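Kitchen arm cell: questions we keep getting

Last changed 2025-05-05 by Krisztina Borbély, Skikville

These answers cover the one arm we run at the kitchen counter, how it is set up and what goes wrong with it. They don't cover the sales claims. If you came from the Samico brochure, some of this will read differently.

Is it really "ready in an afternoon"?

No. Bolting it down takes an afternoon. Getting it to open the same drawer twice running took us until November. Most of that time went on the mount, which kept creeping on the counter edge until we put a steel plate under the clamp.

Do I need to clear the counter first?

The manual says yes. I say a cleared counter proves very little, as no kitchen stays that way. We set up with the toaster, the cereal and the paper towels where they live, and only move things the arm can't get past. The drawer unit is the part that matters. It has a long black bar for a handle and stands over the far end of the chopping board, so if somebody shifts the board, check the unit as well.

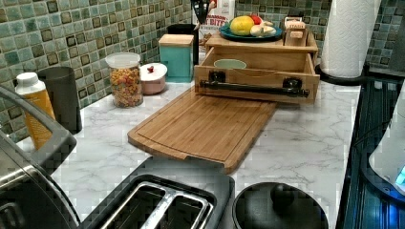 How do I check the drawer position?

Pull the drawer fully open by hand and leave the small green bowl in it. Jog the arm over at its slowest speed and stop short of the handle. Look from the side, then from above. If the fingers aren't level with the bar, correct the height before you touch anything else. Don't trust the saved position after a clean-down. I have seen it called "locked" on the screen while the unit sat a thumb's width off.

Does the automatic calibration work?

Sometimes. It has a liking for shiny surfaces and will settle happily on the wrong one. Run it if you like, then do the hand check above. Waraporn Wannasri at the Sangkhawat site thinks I'm unfair about this, and her counter is matt.

How often should the gripper be serviced?

The book says every 500 hours. Ours had slack in the fingers at 443, and the replacement pads were no better than the first set. Wipe the pads daily with a damp cloth, dry them, and feel for play with the power off. Crumbs get in at the hinge.

It stops with fault 4. What now?

Fault 4 is meant to be an overload. In our case it has nearly always been the cable pulling tight at the elbow. Power down, give the loop more slack, and try again. If it comes back, ring the supplier and don't let them sell you a new joint until they have looked at the cable.

Is the service plan worth 1595 a year?

Not to us. It leaves out pads and cables, and those are what wear. A site with no one handy with a hex key might feel otherwise.

Comments (3)

Tismont_Pete: Fault 4 was the cable here too. Two visits before anyone looked.

W. Wannasri: Still say the calibration is fine if you switch the overhead light off. Try it before you grumble.

gantryman: What grade of steel plate did you use under the clamp?

Related
Replacing finger pads without losing the spring
Cable routing at the elbow joint
Tismont site: notes on a wobbly counter
Reading the fault log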